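Home | Kitchen | Laundry | Furniture | Workshop | Ask Us

Caring for a Dark Wood Table

Posted March 11, 2025

Print this page | E-mail this page

Dark furniture shows everything. Dust, fingerprints and old polish stand out far more on a brown table than on a pale one, especially if there is a window or lamp nearby.

Start by dusting with a soft cotton cloth, slightly damp. Dry cloths push grit around and leave fine scratches in a glossy finish. Follow the grain from one end to the other, then go over it again with a dry cloth.

For sticky spots, put 2 drops of dish soap in a bowl of warm water. Wring the cloth out hard before it touches the wood. Wipe, rinse the cloth, wipe again and dry right away.
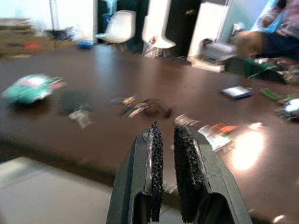
Cloudy patches are usually a buildup of wax or spray polish. Dampen a cloth with mineral spirits and try it first on the underside of the table. If the finish stays hard, work on the top in small sections with the windows open. Lay the used cloths flat outdoors to dry before throwing them out - they can catch fire if left in a heap.

White rings from cups often fade if left alone for a day or two. If one stays, rub in a little petroleum jelly, leave it overnight and wipe it off in the morning.

Go easy on wax. One thin coat of paste wax in August, when the house is dry enough to leave the windows open, will last most tables the year. Buff it until your finger leaves no mark.

Use felt under lamps and bowls. Rubber feet can stain a varnished top, and the stain rarely comes out.

Print this page | E-mail this page

Related tips
Getting candle wax off a tablecloth
Fixing a wobbly chair leg
Storing table leaves flat
When to replace felt pads

Back to top | Previous tip | Next tip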